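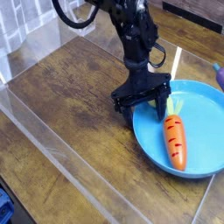 Eduardo Sison wrote in the margin of his copy last time: if the arm missed the carrot, why didn't it just stop? I'd like to borrow his question for the whole of this handout, and I hope he won't mind, because it is a better question than the one I had planned to start with (mine was "what is a timeout?", and I can already hear you yawning).

Handout 5: The retry that would not give up
Bench robotics, Cabanatuan section
Revised 2020-10-24

Before you come to class

Please read the whole handout once, even the parts that look like bookkeeping, and bring your printed copy of the Trokis log. If your printer eats the last page, the last page is the one you need, so please check! You should also have your notes on homing and joint limits from Handout 3, as we'll lean on them quite a bit.

What the arm was asked to do

The job on the Lingate bench is about as friendly as a robot job gets. A toy carrot lies in a blue plate. The arm comes down with its fingers open, closes them on the carrot, lifts, and carries it out of the plate. The Pranano controller runs the motion and Trokis writes down every move, every finger reading and every error. We've used this setup since the start of the course and I have grown very fond of it, mostly for the reason that you can see so plainly when something is off.

A plate with a raised rim makes it a bit harder than picking from a bare table. When the carrot lies near the rim, one finger has to fit between them, and the other has to clear whatever is on its own side. If the leaves are close to a finger, a small error in the base joint is enough to make the fingers come down in the wrong spot. They can close on the rim, on a leaf, or on nothing at all.

What went wrong

The bench was restarted before the afternoon session. After the restart the controller loaded an old zero for the base joint, left over from September, in place of the one we had saved that morning. The difference was 39 encoder counts. That doesn't sound like much, and on an empty table you'd have a hard time spotting it by eye, but out at the end of the arm it was enough to carry the fingers off to the side of the carrot.

So the first grasp missed. The program did what we had told it to do on a miss: open the fingers, rise, wait two seconds, come down, try again. It missed again, of course, since a wrong zero doesn't fix itself while you wait. And then again, and again. The log for that session has 499 entries, and 314 of them belong to the retry block.

Now to Eduardo's question. There was a timeout. I wrote it myself and I was rather proud of it. It was meant to stop the whole pick if it took too long, and it was placed inside the retry block, where every new attempt set the clock back to zero. A timer like that can only catch one very slow attempt. It will never catch a long string of quick ones.

The part that worries me more

A missed carrot hurts no one. What I'd really like us to talk about is the pause.

During those two seconds the arm holds still with its fingers open, and it looks finished. One of the students on the bench took it for finished, opened the guard and reached in to straighten the carrot. The arm started down while a hand was over the plate. The hand came out in time, there was no injury, and the student did the right thing by telling me at once (thank you again, you know who you are). But we got away with that one by luck and quick reflexes, and I don't want either of them listed as a safety measure in anybody's report.

The clear panels are lovely for watching the work, and they do keep sleeves and elbows out of the way. On our bench, though, opening the guard did not cut power to the motors. There was no switch on it. The rule was "press the red button before you open," which lived on a sheet of paper and in our heads, and a sheet of paper can't stop a motor.

I'd ask you to keep two faults apart in your minds, as they need different cures. The wrong zero is a calibration fault and the endless retry is a program fault, and together they made a machine that behaved badly for a long time. The missing guard switch is a fault of a third sort, in the bench itself, and it would have been there on a day when every single grasp went well.

Fingers open, down by the left rim of the plate with the carrot still lying in it: that is the kind of moment to have in mind as you read the log. Ask yourself what the program believes about where the fingers are, and what you could tell just by looking through the panel. Could you say whether it was about to close, about to rise, or stopped for good? I couldn't, and I have spent more hours beside that bench than I'd care to admit to my family. 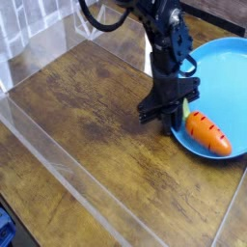 What we changed

1. The controller now prints the loaded zero and its save date at startup, and the program waits until a person has confirmed both.

2. After homing, the arm touches a reference mark on the table before its first pick. If the touch is off by more than the limit in Handout 3, the run doesn't start.

3. The attempt counter and the overall clock both sit outside the retry block. After the second miss the arm goes to its rest pose, the motors are disabled, and Trokis records a fault that has to be cleared by hand.

4. The guard has a switch that cuts motor power when it opens. Closing the guard does not restart anything; you have to press reset as well.

5. A lamp on the bench stays lit whenever the motors have power, including during pauses. Please look at the lamp, and leave guessing from the arm's posture to me and my bad habits.

For your lab notebook

Find the first entry in the log where a careful reader could have known the zero was wrong. There is more than one fair answer, so write down your reasons.

Rewrite the retry block on paper so that the clock can't be reset by a new attempt. Plain words or code, whichever you are comfortable with.

Suppose the guard switch itself fails in the closed position. What would you see at the bench, and how would you test for it before a session? Half a page is plenty.

Pages with coffee on them are accepted as usual. Put the notebooks in the tray by the Lingate bench, and please leave the reference mark on the table alone, even if it looks like a scrap of tape to you.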